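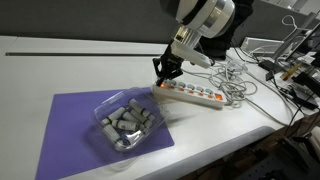

The power strip on the white table, with the tub of small parts on the purple mat.

I spent most of February sorting out the power on my workbench, and a few people asked what I ended up with, so I'm writing it down in one place.

The old setup was two cheap strips, one plugged into the other, both on the floor. I know you aren't supposed to do that. The second one had a single rocker switch that I worked with my foot, and about half the time I caught the wrong edge and shut off everything, including the desktop. I lost an afternoon of part labels that way and that was the end of it.

What I wanted was a strip that sits on top of the table, with a separate switch for each outlet and one main switch for the lot. Iman Abdel Hamid had one at her place and said to get the long white kind with the round sockets, as all my chargers have round plugs anyway from the years in Candell. I had been using travel adapters on most of them. Some things on the bench still need an adapter, and those live at the right end with the rest of the cables.

The small switches are orange and light up when they're on. The main one is at the far end, square and bigger than the others. I like that it's a different size. I can find it without reading anything.

My first plan was to screw the strip to the back edge of the table. Younes Belhaj came over with a drill and we measured it twice, and then I decided against it. The bench gets used for different things from one week to the next and I move the strip a lot. It usually ends up at an angle. I put two squares of rubber under it, cut from an old jar opener, and it stays put well enough when I press a switch.

Then there was the question of what goes in which socket. I went through a few versions. The one I kept is this: things I switch many times a day go at the left, close to where I work, and things that stay on go toward the main switch. The lamp is first. The soldering station is second. The label printer comes after that, and I only turn it on when I need it because the fan is loud for such a small machine. I don't have a permanent use for the rest.

I tried putting labels on the switches. The tape peeled off the first set within two days. The second set was made with a paint marker and smeared. Now there's an index card taped to the wall with the order written on it, and after a couple of weeks I stopped looking at it.

The mat is from Ongart, the craft store next to the tire place. I bought it for the color more than anything. Small parts show up well on purple, and they don't roll the way they do on the bare table. It's thin, so it doesn't lift the edge of anything I set on it. It does pick up lint. I wipe it with a damp cloth and let it dry flat over the back of a chair. Don't fold it. Mine had a crease from the packaging and it took a stack of books to get it out.

The clear tub was a salad container. I washed it and took off the sticker with cooking oil. I have proper drawers for storage, but for whatever I'm working on that day I want everything out where I can see it, and a see-through tub with low sides does that. When I'm finished, what's left goes back in the drawers and the tub gets emptied. That rule is the only reason the bench hasn't filled up again. Before I started I had 117 loose parts in a cookie tin, and I know the number because I sorted them all one evening with the radio on.

The cables are still a mess. I'm not going to pretend otherwise. I bought a bag of 200 ties and have used maybe a dozen, since every time I bundle something I need it loose the next day. Taha El-Sayed suggested hook-and-loop straps and I have some on order. He also said to run everything behind the table, and he's probably right, but the table is against a radiator and I don't want cords back there in the winter.

If you're thinking of doing the same, check the rating on the strip before you plug in anything that heats. I keep the kettle and the space heater on the wall outlet across the room, and I turn the main switch off when I leave for the night.

Next job is the shelf over the bench. I have the boards cut but not sanded, and Younes still has my clamps.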